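Equipment notebook, kitchen manipulation work
Plistcombe laboratory
Entry dated 11/1/19
Kept by Marin Živković

Purpose of this entry

To record where the equipment plan stands before the February budget round, and to set down the reasons for the order of purchase while they are still fresh. Colleagues are asked to add corrections in the margin and to initial them. The previous entry listed prices only and should be read alongside this one.

Position at the start of the day

The department has confirmed that we may submit one request for capital equipment and one for consumables. The two cannot be merged, and an underspend on one cannot be moved to the other. The consumables line is capped at 2,000 for the year, which must cover finger pads, cables, replacement door handles and any crockery. Everything with a serial number goes on the capital request.

We have at present no arm of our own. The arm on the ground floor belongs to the assembly group and is bolted to their bench. They have been generous with it, but it cannot be moved into a kitchen mock-up, and their safety paperwork does not extend to household appliances. All kitchen work has therefore been done in simulation. I do not regard this as a weakness in the application. It has let us find out what we need to buy before buying it.

What the simulated kitchen has told us so far

The microwave task has taken up most of the week. The approach to the lower right of the front panel is the part that bears most directly on the budget, as it decides how much reach we must pay for and where the base can stand. I ran the approach again this morning with the base in front of the lower cabinets and saved a view from behind the arm.

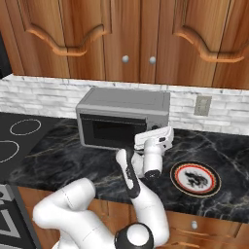

Fig. 1. Microwave task, simulated kitchen. Gripper at the lower right corner of the front panel.

Three points follow for the purchase.

First, the body of the arm takes up a good deal of the space in front of the counter. In the figure it hides much of the middle of the lower cabinet. A real mock-up will need clear floor on the approach side, and the corner we had been offered beside the store room is too narrow. I have written to the buildings office to ask whether the long bay can be released instead. If it can, there is no charge to us. If it cannot, we shall need to pay for a partition to be taken down, and that cost must appear in the capital request from the beginning.

Second, the gripper covers part of the appliance front from this viewpoint, including the side where I would expect the controls. A single fixed camera behind the arm would leave us guessing at the moment of contact. I had hoped to manage with one camera in the first year. I now think we must ask for 2, one behind and one to the side, with mounts for both. A wrist camera was discussed and has been left for a later request.

Third, the counter layout matters more than I had allowed for. The cooktop lies to the left of the microwave and there is a plate on the counter to the right. An arm coming in from either side has something to avoid. When we fit out the mock-up we should buy a counter long enough to hold the same arrangement, even if the cooktop is a dummy panel. A short counter would be cheaper, and would also make the task easier than the one we have claimed to be studying.

Quotations received

Culura. Arm, controller and two-finger gripper as one package. Delivery is quoted at 6 weeks from the order. The quotation includes installation and one day of training on site. It does not include the pedestal, which was not clear from the first letter and had to be asked for separately. Their sales office has been prompt in replying. The warranty is void if the gripper is replaced by one from another maker without written consent, and I have asked for that consent in advance.

Obradović. Arm and controller only. The price is lower, but the gripper, the mounting plate and the software licence are each listed apart, and the licence is renewed yearly. A yearly licence cannot be charged to capital, and it would use up a large share of the consumables line. The reach is greater than that of the Culura arm. I should have liked to favour this quotation on technical grounds and will keep it open until the licence question is answered.

Helalov. Frame, counter and cabinet units for the mock-up, built to our drawings. They will supply doors and drawers with ordinary round knobs, and spare doors at cost. They will not supply appliances. The drawings need to be with them before they will hold the price, and ours are not finished. The worktop depth is still blank on the second sheet.

The microwave itself

It was suggested at the last meeting that we simply bring in an old microwave from the staff kitchen. I have considered this and would advise against it. An appliance of unknown age would need to be tested by the electrical safety officer, and if it failed we should have lost the time. A new one is a small item. I propose to buy two of the same model, one to be used and one to be kept boxed, so that a broken hinge does not stop the work for as long as it takes to find a match.

The model in the simulation is a plain boxy unit with a dark glass window. The purchased one should be close to it in size and proportion. Colour is of no importance to the task, although the vision students may disagree and should say so before the order goes in. Whoever visits the supplier should take a tape measure and record the depth of the casing with the door shut and with the door fully open. Catalogue figures leave out the swing of the door.

The unit need not be powered for the first set of trials. Opening, closing and pressing can all be done with the plug out, and this keeps the risk assessment short. A socket behind the appliance should be fitted all the same, as it will be wanted later and is costly to add once the panels are up.

Trials and wear

The plan allows for 50 trials of each task before any part is inspected. The figure was chosen for convenience and has no firm basis. Finger pads are the item I am least sure of. The simulation tells us nothing about wear, and neither supplier will give a life for their pads in writing. I have put down two full sets for the year and left a small sum unallocated against the possibility that this is too few.

It was asked whether the simulation licence and workstation time should be charged to this project once the real arm arrives. My view is that they should. We shall go on planning each new task in simulation before it is tried on the bench, and the next request will be stronger if it shows that the practice was costed properly.

Order of purchase, as proposed

The room must be settled before anything is ordered. After that the frame and counter from Helalov, then the arm, so that the arm does not sit in its crate while joinery is being done. Cameras and mounts may be ordered with the arm. The microwaves are to be bought last, when the counter is in and can be measured.

I recognise that this puts the most expensive item in the middle of the financial year, when purchases are looked at most closely. The finance office has said informally that a signed quotation is enough to reserve the money, and I have asked for this in writing.

Matters outstanding

Reply from the buildings office on the long bay.
Written consent from Culura on third-party grippers.
Obradović to state whether the licence can be bought outright.
Second sheet of the counter drawings, worktop depth to be filled in.
Load limit of the floor in the long bay, with the pedestal weight once Culura supplies it.
Risk assessment, first draft. The assembly group have offered theirs as a pattern.

Note added later the same day

The simulated approach was repeated with the base set further to the left, in front of the oven. I have kept the joint values from both placements in the shared folder under the microwave task. Before the drawings go to Helalov I should like a colleague to check the clearance between the elbow and the lower cabinet in each case, as I have been looking at these views too long to trust my own reading of them. If the left-hand placement is preferred, the pedestal position on the first sheet will have to be redrawn – the bolt pattern as well.

M. Živković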